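Reading Old Price Records
Handout 2, Skirneck evening course in local history

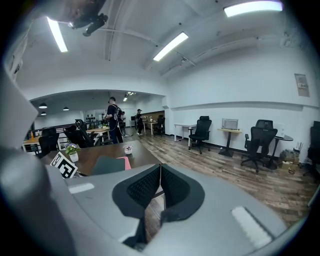

What can a merchant's account book tell us about the cost of living in its time?
Mostly what one merchant wrote down as owed to him, in the goods he happened to sell, by the people he was willing to trust.

That is a smaller answer than the textbooks give, and I would like you to get used to it. The case for tonight is the Kinnunen ledger, begun in 1559 and kept, with gaps, for 36 years. It lists rye, salt, dried fish, cloth and a few odd things such as bell rope. You have the transcript by Hyun-seo Yook. Please work from that and leave the older printed version alone, because its editor quietly turned every local measure into barrels and didn't say how.

The usual claim

Valtteri Ojala argued that the ledger shows rye doubling in price within one generation, and that ordinary households must have gone hungry. His chart is in all the regional histories. It looks very convincing until you ask what the points on it stand for.

There are 29 rye entries that give both an amount and a price. Spread over 36 years, that is less than one a year. Two of the highest prices come from the same page, written in January, to the same buyer. Ojala counts them as separate evidence. I don't see why we should.

Problems to keep in mind while you read

Credit. Most entries are debts. A man who paid at harvest may have been charged more than a man who paid on the spot, and the ledger almost never tells us which price we are looking at.

Measures. The word translated as "bushel" is spelled three ways. Yook thinks they are one unit. Onni Partanen thinks the short form is a smaller basket used for oats. If Partanen is right, a good part of the price rise goes away. Neither of them has found a surviving measure to check against.

Coin. Silver content changed during the period. Ojala corrects for this with a table he made for a different town.

Who is missing. People who grew their own rye don't show up at all, and they were probably most of the parish. Neither do people the merchant refused. You can't get from this book to "ordinary households" without a good deal of guessing.

What we can say

Salt is the better series. It came in by boat, it was sold by weight, and the same few buyers return again and again. It rises, slowly, with one bad stretch in the middle. Aatos Ojala (no relation, as he gets tired of saying) puts that down to a toll dispute. He may be right, though his only source for the dispute is a complaint written by the losing side.

For next time

Read pages 2 to 29 of the transcript. Pick one buyer and follow that name through. Write a page on what you can say about the person and mark every sentence where you had to assume something. If you have marked fewer than two, look again.

Also read Partanen's short piece on baskets. It is bad-tempered and worth the trouble. The reply by Valtteri Vainio is optional; he repeats the barrel figures from the printed edition without checking them.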